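From: Cường Khúc
To: gripper-users list
Date: 14 March 2020
Subject: Re: bin picking, Nedira fingers vs. Vávra fingers

Peter Havlíček wrote:
> Did you get a fair comparison between the two finger sets yet?
> We only have the Nedira ones in Wernau and they struggle with
> anything lying flat on the bin floor. Also, where did you put
> the camera?

Peter,

Partly. I have 45 picks with each set, same metal bin, same KUKA arm, same speed. The Nedira fingers missed 13 and the Vávra fingers missed 6. Most of the misses in both cases were flat parts, such as the toy brick plate. Crumpled foil was easy for both.
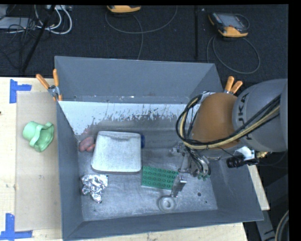
The camera is on the arm, on a side bracket. I had it higher up at first and lost sight of the fingertips near the wall. Check your cable slack before you turn the last joint all the way. I had to reroute mine twice.

Clamp the bin as well. Ours crept around 2 mm per run until I put clamps on the far corners, and that was enough to spoil the first set of numbers.

I still want to repeat the test with the Umwood controller in April. Can you send me your closing force settings?

Cường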